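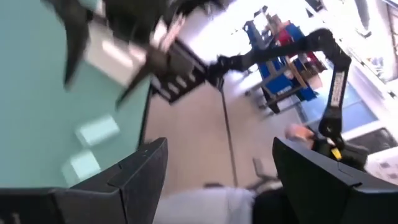 September 14, 2019. Hovent, bench 2. Block sorting layout, second revision.

Glare on the green surface is still the main nuisance. Turning the bench away from the windows in April helped with daylight and did nothing for the ceiling panels. The two pale rectangular reflections are soft-edged, but inside a patch like that the mint blocks lose most of their contrast. Meter readings, taken flat on the mat with all panels on: 424 lux on the right half, 289 lux on the left. I would like the two halves closer than that. Matt spray was tried on an offcut and rejected, as it leaves a residue that the foam picks up. Next option is a diffuser sheet under the panel nearest the bench. Sheet is in the Stikbridge order, not yet delivered.

Blocks

Kevitz foam set, four colours in use: yellow, pink, purple, mint. Rule unchanged: one colour per bin, shape ignored. Yellow goes top left, pink top right, mint bottom left, purple bottom right, all as seen from the front of the table. Arches and cylinders count as their colour like everything else. A cylinder may be left standing or on its side.

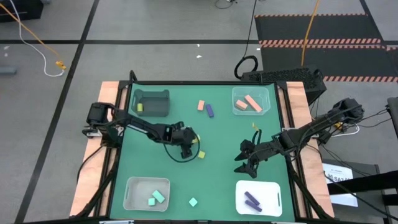
Part sorted. One loose piece of each colour still on the mat.

Foam is cut a little unevenly from batch to batch. Two pieces from the older bag had a torn corner and went into the spares box. Do not trim damaged pieces to match, as the cut face is rougher than the moulded one and holds dust. Wash in lukewarm water with no detergent, press in a towel, leave overnight on the rack. Blocks put back damp last time left marks on the mat which took two wipes to shift.

Bins

The bins are a mixed lot: dark grey top left, clear at top right and bottom left, white at bottom right. I would have preferred four the same, but the mixed set makes it easy to see from across the room whether the layout has been put back the right way round. The clear ones show the mat through the base, so check them from directly overhead before calling them empty. Mint against green through frosted plastic is the worst case. 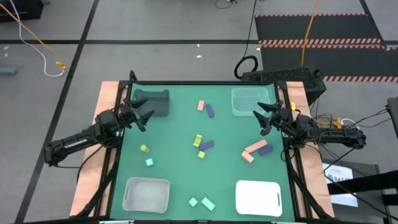

Replacement clear bins from Sugawara measure 188 mm on the long side, slightly more than the old ones. They fit the corners without touching the frame provided the handle slots are kept on the short sides. Bins are not fixed down. Adhesive pads were considered and dropped, as the bins come off the mat for washing. Push each one back into its corner by hand before a new spread and check that the base sits flat.

Spread

Pieces go down by hand, no pattern. Some should touch or lie in small groups and some should be on their own. Keep the groups clear of the bin walls. Long pieces are to lie flat. Short ones may stand on end. If a piece rolls against the black rail, move it inboard before starting.
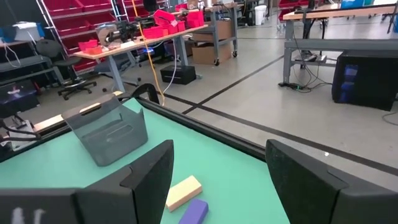 To do

Fit diffuser when it arrives and repeat both meter readings.
Check the mat for lifting at the far corner.
Tidy the workbench behind and flatten the cardboard.
Relabel the spares box. The present label still says April and lists a colour we no longer use.
Order one more dark grey bin.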